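From: Ulises Mamani
Date: 6/8/19
Subject: Re: [banari-data] chip insertion, how many demos per start pose?

Macarena Robles wrote:
> We have 60 demos from one start pose and the policy
> still misses the socket when the board is shifted.
> Do we need more of the same, or more poses?

More poses. Our set for the gray mock-up board is 1,820 episodes over 21 board positions. Before that we had nearly all of them at one position, and the policy learned the arm path and ignored the wrist camera.

Three things to check in your logs. Start recording with the chip already gripped by its edges, and label the pick separately.

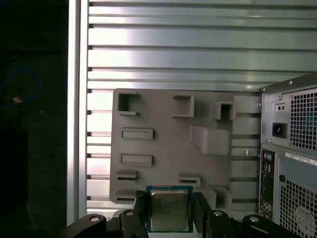
Second, keep the failed insertions but tag them. We train on the recoveries and drop the rest. Third, vary the grip height on the chip by up to 4 mm between episodes. Ours never varied until May, and the older episodes are close to useless for the final descent.

The Tornasberg loader drops the last frame of each episode, so pad before you convert.

Ulises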